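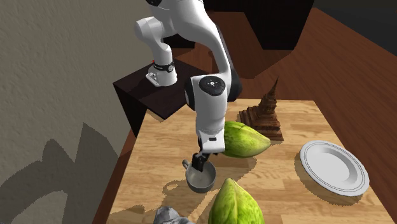 Tegan Costigan replied at 9:40 that the export was still stopping at row 1,000 for her, same as before the update, and asked whether the ticket could be reopened.

Status: Reopened
Product: Zilley contact list, web version
Assigned to: Nerea Iglesias

Issue: the customer list for the Toledo branch has 1,591 entries. The CSV download gives her the first 1,000 and no error message.

Steps tried
Signed out and back in. No change.
Different browser. No change.
Filter by last name, A to L, then M to Z. Both files complete.

Notes from Nerea: I get the same result on a test account. The page view setting is being applied to the download. It was set to "1,000 per page" on Tegan's account. Changing it to "All" and saving gives the full file, but it takes about 10 minutes to arrive by email.

Tegan confirmed the full file came through. She would still like the download to ignore the page setting. Passed to Macarena Cuesta as a separate request.

Status: Closed, workaround given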